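Gridudgate Neighbourhood House -- Home Energy Visits
Progress report to the Lavance Fund, for the period ending August

Summary

In this period we have visited 46 households in the Skirnance and Mustonen districts. The aim stays the same as in our application: to help older tenants to lower their heating costs before next winter.
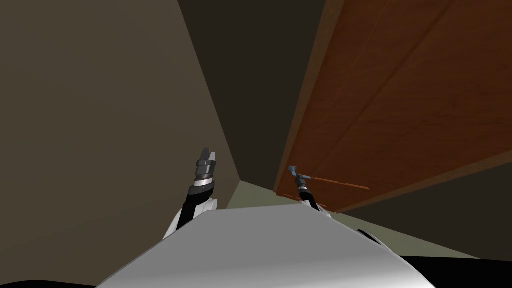

The demand is higher than we have planned. We posted 454 letters in both languages, and the waiting list now has 20 names. Most of the requests come from Mustonen, where the bus passes only in the morning, so our visits there take longer.

What we have learned

Draughts are the main complaint, more than old heaters. Tenants tell us that the living room is comfortable but the rest of the home is cold.

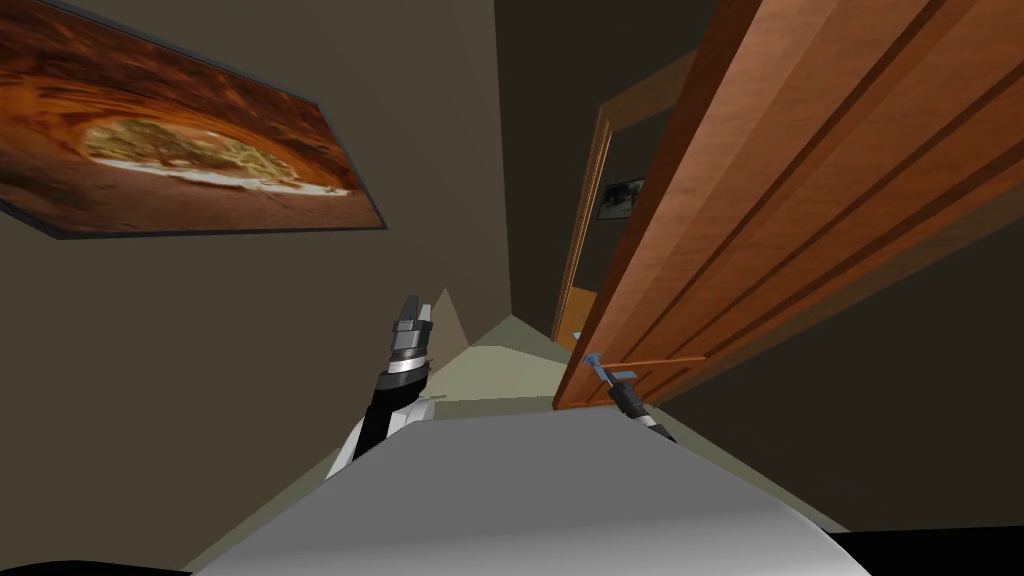
Our advice begins with the unheated parts of the home, which the tenants often forget. A narrow hallway with a wooden door on one side and another doorway at the far end is a typical case -- we recommend to keep such doors closed in the evening and to put a draught stopper at each. The cost is small and the landlord does not need to give permission.

Spending

We are under budget for travel and over budget for printing, because the second brochure had to be corrected. We ask your approval to move 3 per cent of the travel line to printing.
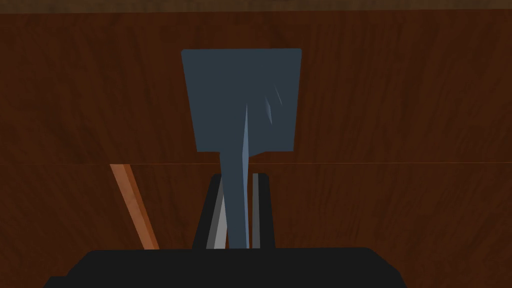 The remaining lines are as agreed. Receipts are attached in the usual folder, organised by month.

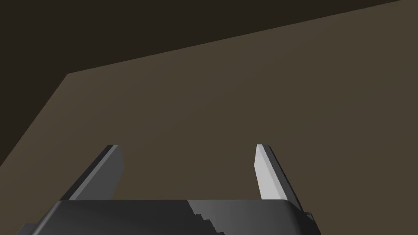

Next steps

We will finish the waiting list first, then repeat the phone survey with the tenants already visited. The survey results will come with our final report.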